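About Stetwood

Stetwood supplies and maintains reusable cleaning cloths and drying towels for schools, clinics and small workplaces. We buy in bulk, wash to a fixed program and return each item folded and sorted by grade. The workshop is in Clurnerura, with a second store at Hadgu for spare stock.

We began with 4 customers and one washing machine. At the last stock count, dated 2020-11-24, we held 1,046 towels in circulation, not including cloths kept aside for testing. Orders start at 200 pieces a year. Smaller orders can be filled from Hadgu, but colours may be mixed.

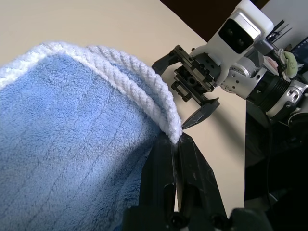
Microfibre makes up most of our stock. It is washed apart from cotton, at low heat and without fabric softener, which coats the fibres and reduces absorbency. Plush towels like the light blue one, with stitched lines across the pile and a thick white twisted border, are graded by pile and edge. The border gets its own check, as a rope-style edge can shrink at a different rate from the cloth it surrounds. Corners are pinched and lifted to see how the fabric hangs. A towel that pulls to one side is flattened, measured again and, if still out of square, moved down a grade.

Grading follows our own Standano sheet, last revised in June. Grade A is for skin contact and glassware. Grade B is for benches and furniture. Grade C is for floors and workshop use, and does not go back up once assigned. Each grade is folded differently so that it can be told apart on a shelf – thirds for A, quarters for B, rolled for C.

The washing room can handle 2,000 pieces a week. Towels are dried flat where space allows, or tumbled on the cool setting. Lint screens are cleared between loads.

Customers receive a copy of the Standano sheet with their first delivery. Account and collection enquiries go to the Clurnerura workshop; replacement stock is handled by Hadgu.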